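Caught Dalva Seixas on a Sunday, late, shop half shut. She was on the phone to a supplier in Fisville and eating at the same time. "Sit, sit. Move the box."

The shop sells snacks in small packets. Spicy strips, dried things, sweet things, things she says she still can't name after 4 years. Used to be a shoe repair place. You can smell the glue in the back, she says, when it's hot.

Her husband Natanael keeps the books. She does the buying, which means tasting, which means a drawer of antacids under the register. "He gets the numbers, I get the stomach."

What sells? "Red. Anything red. Kids come in after school and they don't read, they go by color. Then the mothers come Saturday and they do read, and I have to stand there and explain." Explain what? "How hot. Always how hot."

The mixed bag was an accident. A carton split on the drive from Bragança, everything ended up in one heap, she bagged it all by the handful and wrote a price on it. Gone by closing. Now it's most of the buisness. Over 600 bags last December, and Natanael wanted to stop there because his wrists hurt.
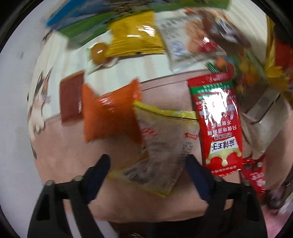
*Words: Ivone Sampaio. Thanks to Cauã Queiroz for the ride to Ustville.*

The red sachet with the green band, 麻辣王子, is one she gets asked for a lot. Customers don't say the name. They say "the one with the crown," or they just point. She puts one in every mixed bag, two if she likes you.

Orange pillow packs, the kind with the crimped ends, are trouble. Full of air. "You put in three and the bag looks full and the customer feels cheated. You put in one and they ask where's the orange." She settled on one. Still gets asked.

Long packets go in first, on a slant, or the bag won't close. She showed me with her hands, no bag, phone still in one of them. Flat ones down the sides. Small stuff on top, it finds its own way down.

Does she mix by taste or by size? "Size. Taste is their problem." Then she took it back. Nothing too hot next to the soft candy, the smell gets in, even sealed. Natanael, from the back: "It doesn't." Dalva: "It does."

They argue about the shelf too. He wants rows, same packet all the way along, labels out. She wants it tipped into tubs so poeple dig. The tubs won, mostly. He has one shelf by the door, 11 rows, very straight, and she says it's where the slow stuff goes.

Her nephew Jeferson Dantas helps on packing nights, paid partly in snacks. Fast but he crushes things. "I tell him, it's a chip, it's not laundry."

Next is a second table, and maybe a stall at the Drunent market if the fee comes down. She'd want 8 tubs out front and no chairs. Why no chairs? She was already back on the phone.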